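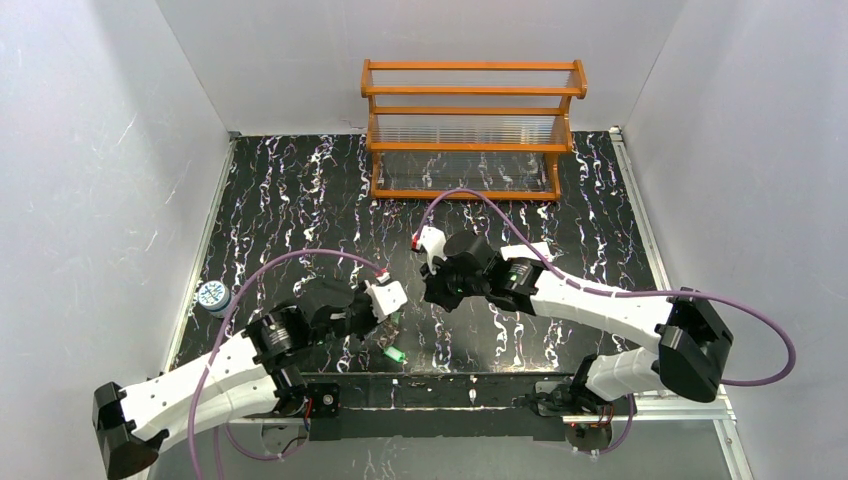

An orange two-tier rack on a black marbled worktop.

Storage rules for the Cludmont archive change in June. Boxes over 3 years old move to the lower level, where humidity is now logged every hour. Of the 1730 boxes on the current list, 664 have no disposal date — owners should add one before the move. Undated boxes will be held on the upper level and charged at the standard rate.

Shelf labels must show the department code, the box number and the year of closing. Handwritten labels are accepted if the ink is permanent. Requests for more than 400 pages of copies go to Napaporn Wattanapong; smaller requests stay with the front desk.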